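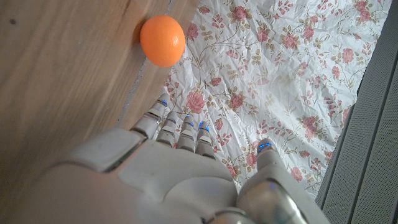
Orange ball and rose-print cover, light wood surface.

From: Binta Balogun
To: Uldale Activity Rooms list
Subject: Re: Table covers and small balls, Widik room

Dear colleagues,

Thank you to Mr. Després for his message, which is quoted below. I am replying to the full list, as the same points have been raised by staff at the Gindell site.

1. Table covers. The rose-print covers may remain in use through May. They wrinkle badly when stored folded, and a wrinkled cover affects how a small ball travels across it. Staff setting up the Widik room are asked to smooth the cover by hand before a session begins. Covers should be rolled on the cardboard tubes kept in the supply closet and should no longer be folded into the drawer.

2. Bare wood. There is no requirement that a table be covered from end to end. Several session leaders prefer to leave a strip of wood exposed so that participants can compare the two surfaces. This is acceptable. Please wipe the exposed portion with a damp cloth afterward and dry it. Dark specks that do not come off with a cloth should be left alone. No scouring pads, please.

3. Orange balls. The inventory taken at the end of last term lists 73 small balls across both sites, of which 12 are orange. The orange ones are reserved for tabletop work, where they are easy to find against the pale wood and the floral print. They are to be returned to the lidded tub on the second shelf and not mixed with the foam balls used on the floor.

4. Replacement covers. A quotation has been requested from Zepeda for plain covers in a heavier cloth. I will circulate the figures when they arrive. Comments on color may be sent to me directly.

Sincerely,
Binta Balogun
Room Coordination, Uldale

Réjean Després wrote:

> Dear Ms. Balogun,
>
> I would appreciate guidance on the following before
> the new schedule takes effect.
>
> The floral covers in the Widik room are creased, and
> one of them does not reach the far side of the table.
> Are we expected to cover the whole surface, or may
> part of the wood be left showing?
>
> Also, two orange balls were found in the floor bin
> this week. I have put them back in the tub. A reminder
> to the list may be useful.
>
> With thanks,
> Réjean Després
> Extension 507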